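Guides > Wood Finishing > Hardwax Oil

October
By Rodrigo Carrilho

4. Applying Filali Hardwax Oil to a Tabletop

Read section 3 (Sanding and Dust Removal) before you begin. The oil will not hide scratches left by coarse paper. Finish with 200 grit if that is what your supplier stocks; anything much finer closes the grain and the oil sits on top.

1. Stir the can from the bottom with a flat stick. Do not shake it. Shaking leaves bubbles that dry into the surface.

2. Pour a small pool onto the wood and spread it with the white pad from the Gristel applicator kit. Work along the grain.

3. Keep the coat thin. If the pad leaves ridges, there is too much oil on it.

4. Wait ten minutes, then wipe off everything that has not soaked in. Use a clean cotton cloth and turn it often.

5. Let the first coat dry overnight with a window open before you apply the second. Two coats are enough for a dining table. A desk can manage with one.

Note: Oil deepens the color of most woods. Test the tint on the underside first. Bumgate Amber dries warmer than the chip on the lid suggests, and on pine it can go quite orange.
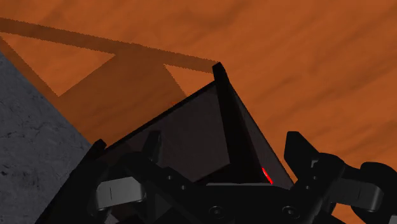 Fig. 4. Warm orange tabletop with darker streaks in the grain.

Check each coat under a low lamp set to one side. Overhead light hides missed patches. Mark any dull spots with a bit of masking tape and go over them with a nearly dry pad.

CAUTION: Cloths soaked in oil can heat up and catch fire on their own. Lay them flat outdoors to dry, or put them in a metal container filled with water and close the lid. Never leave them in a pile or drop them in an indoor bin.

CAUTION: Keep the can away from heaters and pilot lights. Wear gloves.

6. After the last coat, leave the table alone for a full day. Light use is fine after that, but keep water and hot dishes off it for two weeks.

7. Clean the pad with Jevska brush cleaner, or throw it out once it has dried flat outdoors.

Note: For a worn patch later on, sand by hand with the same grit, wipe, and repeat steps 2 to 4 on that area only. Feather the oil outward so the edge does not show. For white rings left by cups, see section 6.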